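Wiltora Bettwäscheverleih – Häufige Fragen

Wie oft wird gewechselt?
Standard alle 4 Wochen. Wer öfter will: kurze Mail, kostet dann extra. Im August fahren wir reduziert, bitte rechtzeitig melden.

Was ist im Paket?
Laken, Bezug, Kissenbezug. Keine Decken, keine Matratzenschoner. Handtücher nur im Paket Lavik, da aber nicht in allen Farben.

Welche Größe brauche ich?
Matratze messen, nicht das Gestell. Höhe nicht vergessen! Bei Boxspring bitte "hoch" ankreuzen, sonst rutscht das Spannlaken an den Ecken hoch und wir tauschen dann wieder alles um.
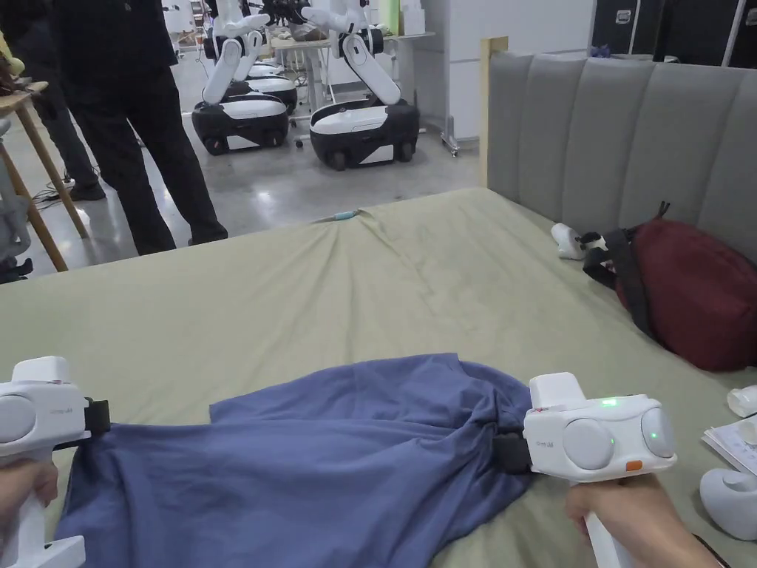
Kann ich die Farbe nachträglich ändern?
Ja, beim nächsten Wechsel, gratis. Weiß, Sand und Salbei sind immer da, Dunkelgrau meistens. Salbei ist ein gedecktes Graugrün, so wie das Laken auf dem Foto, am Bildschirm fällts je nach Einstellung etwas anders aus. Im Zweifel Stoffmuster bestellen, Versand geht auf uns.

Aus Versehen eigene Sachen mit in den Sack gepackt, was jetzt?
Sofort anrufen, am besten vor 12 Uhr. Die Wäscherei Nägeli legt Fundstücke zur Seite, Dušan Dumitrescu kümmert sich drum. Bitte Farbe und Größe angeben, "ein T-Shirt" reicht leider nicht.

Flecken, Löcher, Brandstellen?
Flecken sind kein Problem. Löcher bitte melden, normale Abnutzung zahlen wir. Bei Brandstellen wird das Teil berechnet, Preise stehen in der Liste.

Ich ziehe um.
Neue Adresse ins Kundenkonto eintragen, Vertrag läuft weiter. Geliefert wird derzeit an fast 1098 Haushalte in und um Wadevon, ausserhalb bitte erst nachfragen.

Kündigen?
Zum Monatsende, formlos per Mail. Letzten Sack einfach vor die Tür stellen, aber nicht am Sonntag.

Noch was unklar?
Hubert Hubmann, Durchwahl 3712. Wenn keiner rangeht bitte auf Band sprechen, wir rufen zurrück.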